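Naltedance Home Help: progress report to the fund
Reporting period: December to May
Submitted Sunday, May 18, 2025

1. Where we are

The grant pays for light housework, shopping and paperwork help for older residents and people coming home from hospital in Ornholm and Civby. There are now 77 households on the books. Ornholm filled up first, as expected. Civby was slower and only reached its target once the pharmacy agreed to put our leaflet in with prescription deliveries.

Most visits are fortnightly. People leaving hospital get weekly visits for the first month and are then reviewed. We have kept to the rule that the same worker goes to the same home wherever the roster allows it. Leave and sickness over the summer broke this in a good many homes, and most of the complaints we received were about it.

2. Housework visits

Floors are still the job people ask for most, followed by bathrooms and changing beds. The original application assumed that clients would have their own equipment. Many do, but a fair bit of it is heavy, old or missing parts, and workers were losing time on it. In the second half of the period we moved some money from the travel line (with your approval) and bought light long-handled tools that can be left at the home between visits. 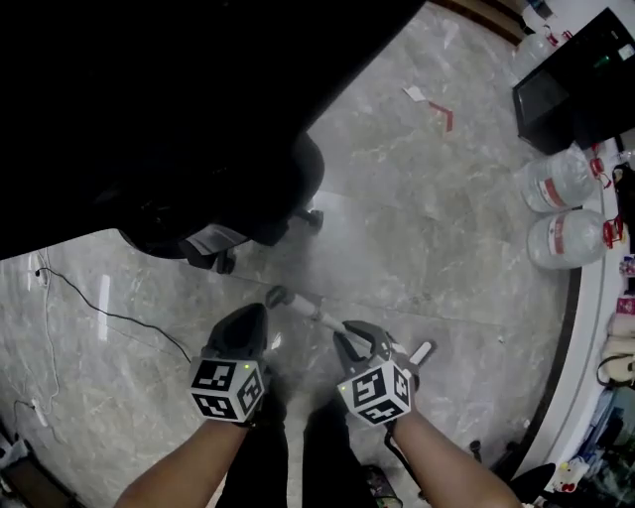
One Civby client wrote on the feedback card that the floors were fine but she would sooner have the hour spent on the oven and the top cupboards, as she could manage a floor herself on a good day and could not manage a stepladder on any day. Several other cards said much the same thing. Our visit sheet listed floors first and workers tended to start at the top and run out of time. The sheet has been reprinted without a set order, and the worker now asks at the door what should be done that day.

Stepladder work is a harder question. Our insurance covers a two-step ladder indoors and nothing taller. Ceiling fans, high windows and light fittings remain outside the service, and we tell people this at the first call.

3. Laundry

Sheets and towels go out through Farouk Laundry under the agreement signed last year. Quality has been good. Pick-up times have not, particularly in Civby, where bags were often collected a day late and came back after the bed had been needed. We met with Farouk in autumn and they have put Civby on its own run. It is too soon to say if that will hold.

Labels were another problem. Iron-on tags came off in the wash, and a set of pillowcases went to the wrong home more than once. We now use sewn tags. They are slower to prepare and we have had to set aside office time for it.

4. Shopping and paperwork

Shopping trips are steady. Paperwork help has grown well beyond what we planned, mainly with power bills, concession forms and hospital travel claims. Workers are allowed to read a form aloud, fill in what the client tells them and post it. They are not allowed to give advice or sign anything. Two workers asked for clearer limits on this, and a one-page guide was sent to all staff.
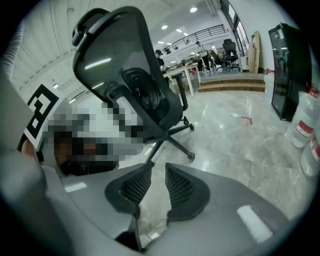

Photo 2. Grey gripper housing with black mesh pads; sleeved arm at left.

5. Staffing

We have nine paid workers, all part time. One position in Ornholm was vacant for much of the period and was filled at the third round of advertising. Applicants liked the hours but not the travel between homes, which we pay by the kilometre and not by time. We would like to discuss this with you before the next agreement is drawn up.

All staff have done the manual handling course. First aid refreshers are booked but were put off once when the trainer was unwell.

6. Money

Spending is close to budget overall. Wages are under, owing to the vacancy. Laundry is over by $2,000, most of it from the extra Civby run. Equipment is on budget after the transfer noted in section 2. Fuel is slightly under. We are not asking for additional funds this period, but we do ask to carry the unspent wages forward to cover the laundry line. A revised budget sheet is attached separately.

7. Next period

We plan to take on four more households in Civby and hold Ornholm at its present number. A waiting list is already open in Ornholm and callers are told it may be some months. The visit sheet will be looked at again once workers have had a season with the new one. We will report on Farouk pick-up times by week so the change can be judged properly.

The next report is due in December. Client feedback cards are held at the Ornholm office and can be viewed there with names removed.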